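Clollmont open day, anyone else go?

tidewrack
Went to the robot open day at Clollmont in June. I got there at 10 and stayed until 12. They had several rooms, but the kitchen table demo is the one I want to talk about. Two arms, a black table, toy food and a toy knife. Ona Kütt ran it and took questions the whole time.

PeteOnShift
I was there too. Nice people, but I didn't see the point of toy vegetables. At Altell we move real cartons all night and the arm doesn't get to practice with a plastic tomato.

tidewrack
She answered that one. Toys come in the same shape every time, so when a run goes wrong they can set the table the same way and try again.

marlow_64
That's fair for a lab. My problem is the speed. The Mistell cell in the next room was much quicker, and it was doing a job someone would pay for.

PeteOnShift
Mistell only picks one part out of one bin, though. I'd call that easier. I just don't think this one is close to a real kitchen.

juniper513
Couldn't make it, I had the late shift. Did anyone take pictures? I'd like to see how they hold the knife.

tidewrack
They let us copy pictures from their cameras. The first and last are best for the knife.
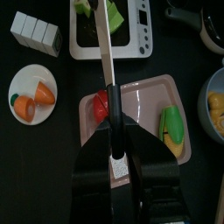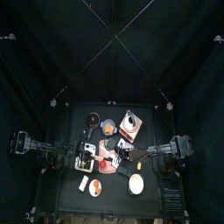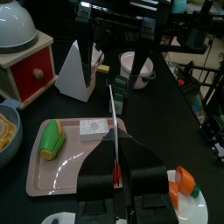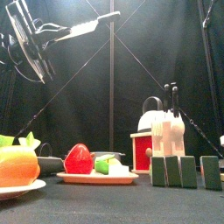

I asked Ona if visitors could drive the arms. She said no for this year — insurance — but they might allow it at the Costache site.

juniper513
Thanks. Is Costache open to the public? I thought you had to come with a school.

marlow_64
You do need to book. I went with my daughter's class and there was a waiting list.

PeteOnShift
If they let people drive, I'll go. I still say they should try a real carrot.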